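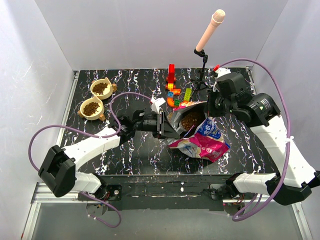 **Figure 3.** Two-arm cell with an opened pet food bag between the grippers and two bowls of kibble at the left.

### 4.2 Student Sessions

The bag task was assigned in the second half of the Keltaneo project course, after students had passed the rigid-block exercises. Enrollment was 34, and students worked in pairs at a shared cell. One partner drove both arms while the other kept the log and called the end of each attempt. Roles were switched between sessions.

Flexible packaging was chosen for its poor repeatability. A crumpled bag takes a new shape after each contact, so a grasp pose saved from one attempt is of little use in the next. Pairs were free to pick their own approach, but the written plan had to name which arm would hold and which would move – a rule added in February by Oyelaran and Xu after several plans left this open.

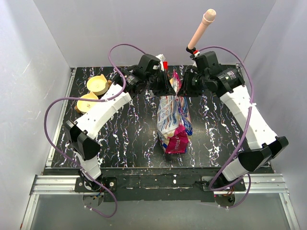 The pairs logged 992 attempts, of which 765 met the criteria in Section 3.4 and were kept for analysis. A further 73 were set aside because the two log sheets disagreed on the end point; these are treated separately in Section 5.1. The rest were stopped by the operator before first contact. Attempts by the same pair are not independent, and all comparisons below are therefore made on per-pair averages.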